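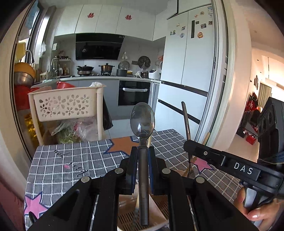
**Figure 1.** Utensil task in a home kitchen, recorded with two handheld grippers. A stainless steel spoon is held upright between blue finger pads; the second gripper, at right, holds a dark utensil.

## 4. Review of the Lorside Recording Service

### 4.1 Scope of the review

Lorside is a paid service that supplies recordings of household tasks made with handheld grippers. The customer writes a task sheet, the service finds homes and operators, and the finished recordings are delivered with text labels. The service was reviewed as a possible source of training data for the Skukska arm described in Section 3. The grippers themselves were not under review, and no statement is made here about their accuracy or wear.

The order placed with Lorside covered utensil handling only. Operators were asked to pick up spoons, chopsticks and similar items from a table, hold them upright, and return them to a holder or to the table surface. Work took place in 11 homes, each with its own table and its own utensils. The task sheet did not ask that kitchens be cleared or that tablecloths be removed. Patterned cloth and reflective metal are common in the homes where the arm is expected to work, and both were treated as part of the task (Figure 1).

### 4.2 Delivery and labels

The service delivered 173 recordings. Each came with a start label, an end label and one line of text for every grasp. Labels were supplied in plain text and could be read into our tools after a small change to the column order. The change was needed because the sample file sent in February placed the left hand first, while the delivered files placed the right hand first. Lorside corrected the sample file when notified.

Every recording was then checked by two readers working apart from each other. A recording was set aside if the utensil left view before the grasp was complete, if the label named the wrong hand, or if the label named the wrong utensil. Where the readers disagreed, Raymonde Dhillon made the final decision. On this basis 37 recordings were set aside.

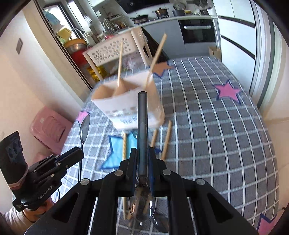
Wrong utensil names were the most frequent fault. The label list offered by the service has a single entry for "spoon" and does not separate wooden spoons from metal ones, or a spoon held by the handle from a spoon held near the bowl. For a general catalog this may be enough. For grasp training it is a real limit, as the contact area on a narrow handle differs greatly from that on a wide one. Chopsticks raised a related problem: the list has an entry for a pair but none for one chopstick held alone, and labelers used the pair entry in both cases.

Faults of hand assignment were fewer and were found mainly where both grippers were in use at the same time. The written guide does not say which hand should be named first when two grasps overlap. We recommend that customers state this in the task sheet.

### 4.3 Comparison with the Penner checking add-on

Lorside offers an optional checking step, sold under the name Penner, in which recordings are screened before delivery. The add-on was run on the same set after our own reading was complete, so that its results could not affect the readers. It marked 31 of the recordings that we had set aside and missed the remaining six. All six involved a single chopstick labeled as a pair. This result follows from the label list — Penner checks entries against the list and has no means of reporting that an entry is missing.

The add-on also returns a short written reason for each recording it marks. The readers found these reasons clear in most cases, though several repeated the wording of the guide and gave no time within the recording. Finding the fault then required viewing the full recording again.

### 4.4 Use in the present study

The recordings that passed our reading were used for the training runs in Section 5. Those set aside for label faults alone were relabeled by the Brernenard group and kept in a separate set, which is used only in the comparison of label quality. Recordings in which the utensil left view were not used at all.

Customers considering the service for similar work should request an extended utensil list before the order is placed. Lorside accepts such lists, but only at the time of the first order; later changes are treated as a new order and priced as one.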